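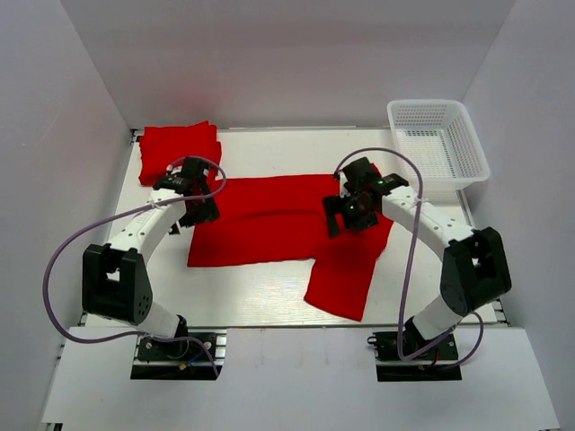 Write the folding rules down first

I love watching two arms work a piece of cloth, and I'd happily do it all afternoon. But what excites me most at Plotora is a dull sheet of paper: the rules Gemma Russo wrote before anyone ran a single fold. Where the finished stack goes. How far a cable may swing. When a fold counts as failed (2 tries, then stop and log it).

Every lab should have one! We logged 1,429 folds last April and could compare them all, whoever was on shift. Dario Ferraro thinks 35 rules is too many. I'd add more, starting with how crumpled the cloth may be at the start.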